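I put off writing this page for most of October, partly from laziness and partly from thinking everyone already knew how to look after a worktop. Then my neighbor Hartmut Strobel asked me how to get a tea ring off his, and we talked for so long that the kettle went cold, so I may as well put it all down.

## Everyday wiping

Start with a dry brush or a soft cloth and get the crumbs off first. Wet crumbs turn to paste, and the paste ends up in every seam (I speak from years of doing it backwards!). After that, a cloth wrung out in warm water with a drop of dish soap is plenty. Wipe toward yourself, rinse the cloth, and go over it once more with plain water. 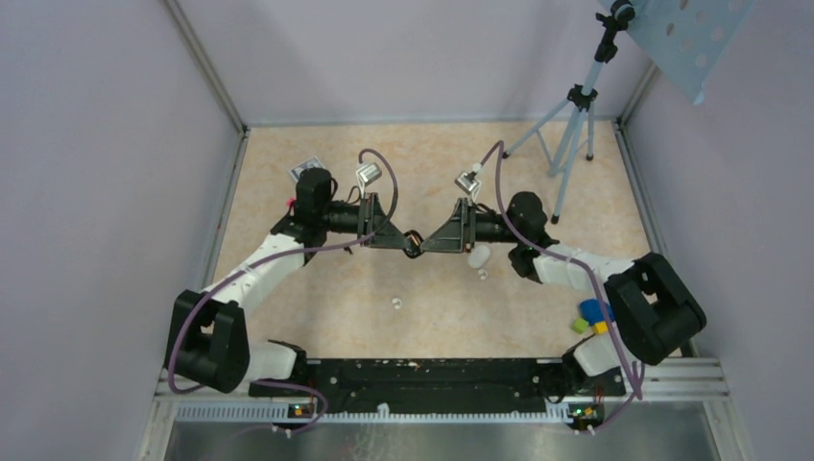 Do dry it afterward with an old tea towel. My mother never did, and her counter always had that faint cloudy look by the window, which she blamed on the soap, the water, and once on my father.

## Rings and stains

For tea and coffee, mix 2 spoonfuls of baking soda with just enough water to make a paste. Spread it over the mark and leave it for 11 minutes or so while you do something else, then lift it off with a damp cloth. Try it in a hidden corner first, and skip it altogether on polished stone or anything glossy that scratches easily.

Pale, speckled tops are forgiving about crumbs and terribly unforgiving about beet juice. Get to that one quickly.
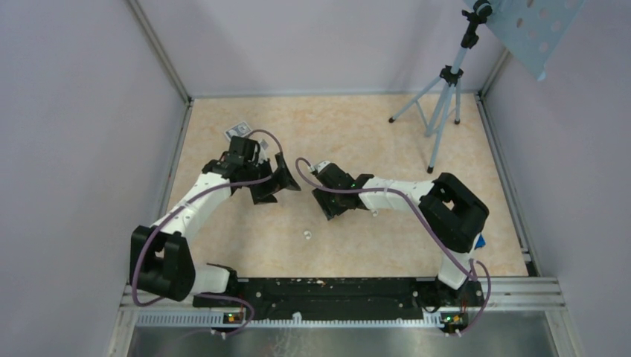 ## Edges and corners

An old toothbrush is the thing for the strip where the top meets the wall. Dip it in soapy water, shake it well, and work along in short strokes. A wooden skewer wrapped in a bit of rag will reach into the tight corners.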